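Drink coaster

A drink coaster is a small flat mat placed under a glass, cup or bottle to keep the surface below from being marked. Coasters are most often round or square and are made from cork, wood, stone, leather, felt, silicone, ceramic or pulpboard. They are used in homes, cafes, pubs and offices, usually as part of a table setting or left out on a side table.

Purpose

Cold drinks collect condensation on the outside of the glass or bottle. The water runs down and gathers in a ring at the base. On timber furniture this can leave a pale ring in the finish, and if it is left long enough the grain may lift or darken. Hot drinks can cause a similar pale mark when heat drives moisture into lacquer or wax. A coaster takes up or holds the water and puts a layer between the vessel and the table.

Materials

Cork and pulpboard absorb water. Pulpboard is cheap, prints well and is generally thrown out after a few uses. Cork lasts longer but stains. Glazed ceramic, silicone and varnished wood don't absorb anything, so these types often have a raised lip. Unglazed stone sits between the two groups and normally has a felt or cork backing to prevent scratching. Leather coasters are common in sets and should be dried flat.

Sizes vary by maker. The Listell range has a standard round 3 mm thick, and the heavier Vinton round is sold in packs of 200 to the hospitality trade.

Use at the table

A coaster is set out before the drink is poured or opened, within easy reach of the drinker and clear of bowls and plates. Bottled soft drinks are served either on the coaster or beside it, with the coaster kept for the glass. A folded towel is often kept on the same table for spills.

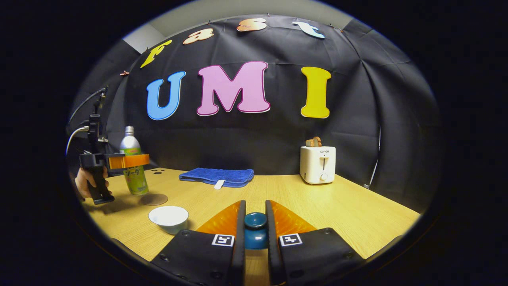
Can one coaster be used for both hot and cold drinks? Cork, stone and ceramic coasters suit both, while thin plastic ones may soften or warp under a hot mug.

Care

Cork and unfinished wood are wiped with a damp cloth and left to dry standing on edge. Silicone and glazed ceramic can be washed in the sink. Stone coasters that have taken on a coffee or cola stain may be soaked in warm water with a little baking soda, although the colour does not always come out. Backings that come loose can be glued down again with ordinary craft glue.

Collecting

Printed coasters are collected in the same way as labels and bottle caps. Radu Pană's catalogue of soft drink coasters lists 678 designs, of which 172 were issued by the bottler Pistasard. Collectors generally prefer unused examples and store them flat in sleeves, out of direct sunlight.

See also: placemat, trivet, doily, bar towel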